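Feb 26, 2026

# "Fold is a big word": a laundry owner on the towel robot she hasn't bought

Lakshmi Kulkarni has read the Curovix brochure twice and she has notes in the margin. Next to the phrase "hands-free linen finishing" she has written *whose hands?* Next to the price of the yearly support plan she has drawn a line and nothing else.

Kulkarni runs Stavach, a laundry that washes and folds for small hotels, two gyms and a row of hair salons. Towels are most of what comes through the door. In November she agreed to try the Curovix folding kit, which is sold as an arm, a mat, an overhead camera and a software subscription, set up by a reseller called Gutitz. She didn't have it in her own building. Gutitz has a demo room, and she went there with a bag of her own towels, on the theory that the towels in the sales video were a little too good.

"They were stiff," she says. "New towels are stiff, they hold a shape. Mine have been washed to death. One edge is longer than the other, the hem curls. I wanted to see it deal with those."

Did it?

"Some of them. I'm not going to tell you it's a fake. The arm moves nicely, it's careful, it never yanked anything. But fold is a big word. If I put a towel down flat, square to the mat, it made a first fold I would accept. If I put it down the way it comes out of a dryer, it spent a long time thinking and then did something I'd have to do over."

She is careful about the difference between what she was shown and what she was sold. The brochure talks about a full cycle: pick from the bin, flatten, fold, stack. The session she attended covered flattening and folding, one towel at a time, with a technician close by. When she asked to see the stacking she was told it was coming in a later release. When she asked about picking towels from a pile, she got what she calls "a very long answer."

"I've bought a lot of machines. When the answer gets long I put my pen down."

The timing bothered her more. Gutitz gave her a figure for towels per hour, and she asked whether that included the ones that had to be straightened by hand. It didn't. She used the clock on her phone and came up with her own figure, which she won't let me print because she thinks the sample was too small to be fair. What she will say is that one of her folders, working at a normal pace and talking the whole time, would be well ahead.

I put this to Kurup, the consultancy that advised her on the trial and that also, she points out, gets a fee from Gutitz when a kit is sold. The reply was polite. The current version is aimed at "early partners," it said, and speed improves as the software sees more kinds of linen. Kulkarni had heard this already.

"So I pay, and my towels teach it, and then the next laundry gets the better one. Maybe I should be sending them the bill."

She laughs at this, but she did ask for a discount on those grounds. She was offered 10 percent off the first year of support. She asked what the support plan covered and learned that it didn't include a visit if the arm stopped, only a call. Visits are extra, and so is recalibrating the camera if someone bumps the stand it's on.

"Somebody will bump the stand. It's a laundry. We have carts."

Her notes from the day run to several pages. Floor space comes up a lot. The brochure drawing shows the mat and the arm, very neat, with a person smiling next to it. She measured what she would need with the stands, the power supplies and the cabling, and found she'd lose a whole folding table, the one by the window that everybody prefers. The kit replaces, on a good day, part of what happens at that table.

Then there is lint. She asked how often the joints of the arm needed cleaning in a room with dryers running, and the technician, whom she liked, said he didn't know because no one had run it in a room with dryers yet.

"That was the best answer I got all day. I trusted him after that. He also told me brown and gray towels had given them less trouble than white ones on that mat, and I thought, well, every hotel I have wants white."

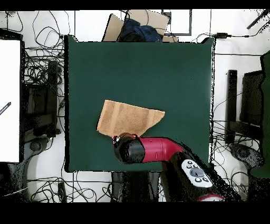

She keeps coming back to the question of who has to stand there. A press or a tunnel finisher is dull and expensive, she says, but you load it and walk away and you know what you'll find when you get back. With the arm she couldn't see a point in the session where she would have felt fine leaving the room. If a person has to watch, that person could be folding.

Isn't that true of every new machine in its first year?

"Sure. But they don't charge me as if it's the first year." She goes looking for the quote and finds it under a coffee cup. The kit is listed at a monthly rate, with a setup charge of $2000 on top, and a minimum term. The monthly part is the one she can live with. The term is what stopped her – she'd be tied to a version of the product she has already decided isn't ready, and the contract says nothing about when the stacking shows up.

She asked Gutitz for a reference customer and was given the name of a spa. She called. The spa had the kit and was pleased with it, and used it in the lobby, where guests could watch it fold hand towels through the glass.

"Which is fine! It's a nice thing to look at. I don't have a lobby."

There are things she'd change her mind for. She wants a trial in her own building, with the dryers on, for a full week. She wants it to take towels out of a bin, any bin, without somebody laying them flat first. She'd like the rate tied to finished towels, so that if it folds 318 in a shift she pays for 318. Curovix, through Gutitz, has said it will "look into flexible models." She has had that email for nearly a month.

Her folders, for their part, were not worried when she told them about the trial. One asked whether it could do fitted sheets. Kulkarni says she passed the question along and the salesman changed the subject.

She hasn't thrown the brochure out. It's in the drawer with the one for the boiler she did end up buying, after saying no to it for two years, and she brings that up herself before I can ask. The boiler people came back with a shorter contract and a man who would drive out on a Sunday.

"If these people do that, I'll pick up the phone," she says. "Right now I have salon towels to get out by four."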